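December 19, 2025

Got home from Otton after midnight and couldn't sleep, so I'm writing it up now while I still have the order of things straight. We won, 21-3. Gekdale is in the final.

I did not expect it. Our last game before the break was the worst football we have played since I joined the staff. The line couldn't hold a block, the backs ran into each other, and the quarterback threw the ball like his elbow was made of wood. We had the open week after that, and I figured a rest would heal some bruises and not much else. Half the roster works shifts. People don't really rest in December.

The drive over was slow. There was a truck on its side near the Sumwood exit and traffic was down to a crawl, so the bus got in later than the head coach wanted. He stood at the front the whole way with one hand on the luggage rack. He gets quiet when he's upset, and he was very quiet. The players in the back had music going until the exit and then somebody turned it off.

We dressed in the visitors' locker room at Otton, where the heat doesn't reach the far bench. I taped ankles on that bench. The tape doesn't stick well when it's cold and I had to redo a few of them. Our left tackle told me his hand was fine. I asked him to make a fist and he made most of one. We put a pad on it and he played every snap.

The field was hard but not frozen. Wind was coming from the scoreboard end, which mattered more than anything else I wrote on my card. We won the toss and deferred, and took the wind in the first quarter. I had argued for taking the ball. I was wrong about that, and the head coach didn't bring it up afterward, so I'll put it down here.

Otton came out throwing into the wind, which I still don't understand. They have a big back who ran all over us in March, in the spring scrimmage, and they hardly gave him the ball on that first drive. They punted and it died in the air. We started on their side of the field.

Our first drive was all runs. I have been asking for that since the opener. We went behind the left side, then the left side again, then faked it and went right, and the right end had already gone inside. The fullback scored from in close. He isn't a big talker but he came off and hit me on the shoulder so hard that I dropped my card in the mud. I could still read most of it.

The second touchdown was a pass. All through the open week we'd worked on one thing with the quarterback, getting his back foot set before he looked to throw. We did it in the school gym with no ball for the first part of each practice. He hated it. Tonight he got his foot down, waited, and threw a corner route on a line to the tight end. The safety slipped, so maybe it would have been open anyway. But the ball was where it was supposed to be, and a few weeks ago it would have gone out of bounds.

Otton got their field goal right before the half. That was on my side of things as much as the defense's. We had the ball with the clock running down and I signaled the formation late, the center snapped it early, and it bounced off the quarterback's hip. They fell on it. The defense held them, and they kicked it through with the wind pushing it sideways. It was a good kick. 14-3 at the half.

The talk at halftime was short. The head coach covered the punt return, which had been sloppy, and told them to drink something. I took the linemen off to one corner. Their nose guard was lining up a half step wider when he meant to slant, and our center had picked it up on his own. I had him explain it to the others. He did it better than I would have. He's been hurt for part of the season and spent it standing next to me with a clipboard, and I think he sees more now.

Third quarter was ugly. Wind in our faces, and we knew it would be. We ran the ball and punted, and they ran the ball and punted. They finally started using the big back and he was a load. He broke one down our sideline and the free safety caught him from behind by the back of the jersey. If he goes all the way there, I'd be writing a different page. On fourth down they went for it with the same play they had used on the down before, and our linebackers were standing in the hole waiting.

I should say something about the linebackers. In our last game they were reading the guards and getting fooled. The defensive coach had them go back to watching the back and forget the rest. I thought it was too simple. They missed some tackles tonight but they were never in the wrong place, and that was a change.

We scored again early in the fourth quarter, with the wind behind us. It was another run to the left. The tackle with the bad hand had his man on the ground, and the halfback cut behind him and went in without being touched. That was the game, though there was plenty of clock. Otton threw on every down after that. We intercepted one of them at the end, and the kid who caught it tried to run it back instead of going to the ground, and got yelled at while he was being hugged.

Things to fix, before I forget:

Snap count when the crowd is loud. We had it wrong more than once.

Punt return. The two deep men both called for the same ball. It hit between them and we were lucky.

The right guard is standing up on pass plays when he gets tired. He's going to see somebody quicker in the final and it won't work.

My signals. I need to get them in sooner. I've been waiting to see the defense set, and by then it's too late to help anybody. If I have to guess, then I'll guess.

Water. We ran out on our sideline in the third quarter and had to borrow from Otton. They were nice about it.

Major won the other semifinal, so it's them in the final, and it's going to be played at Sumwood on the turf. I have mixed feelings about that. We run better on grass and they're faster than we are. They beat us earlier in the year and it wasn't close after the half. They like to send a corner off the edge when you show them a tight formation, and we show everybody a tight formation. I started drawing something up on the bus, a short throw to the spot where the corner comes from, but the road was bumpy and I can't make out half of it now. I'll redo it in the morning.

The Major coaches had somebody in the stands tonight. He had a team jacket on, so he wasn't hiding. I would have sent someone too. He'll have seen that we went left all night, and I've been thinking about whether that helps us or hurts us. If they load up on that side, the fake and the run right should be there. If they think we know they saw it, then I don't know. The head coach says I do too much of this and he's probably right.

The bus home was loud until Sumwood and then most of them were asleep. The quarterback sat up front across from me and wanted to talk about the interception he almost threw in the second quarter. I told him it fell incomplete and to leave it alone. He kept going. He thinks he looked at the receiver too long. He did. I said we'd look at the film. I would sooner have him worry about that than read what people write about him, and there was some of it after the last game that a man with a day job shouldn't have to read.

My own knee is sore from standing on the cold ground. I ought to wear the heavier boots. I said the same thing last winter and bought them, and they were in the hall closet the whole night.

I called my brother from the parking lot when we got back. He'd listened to the first half and then lost the stream, so he thought it was still 14-3. I let him ask questions and answered them. He played for Gekdale years ago, on a team that lost in this same round, and he wanted to know whether the far bench in the visitors' room was still cold. He's going to try to get off work for the final. I told him to bring a blanket even though it's turf and there's a roof over part of the stand.

Film tomorrow afternoon at the school. I said I'd bring the projector cord, since the one there has a short in it. Then a light practice, no pads, and the trainer wants to look at the tackle's hand before anyone decides anything. If he can't go, I move the right guard over and put the young one in on the right, and then we can't run left the way we did tonight. I'd want to know that early. 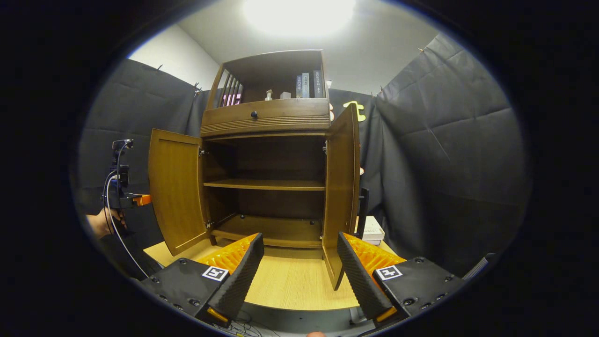 I also want to ask about getting time on the turf before the game, even if it's only a walk-through. Most of our guys have the wrong shoes for it. I'll call Sumwood first thing and see who has the keys, and then make the list of who needs to borrow a pair.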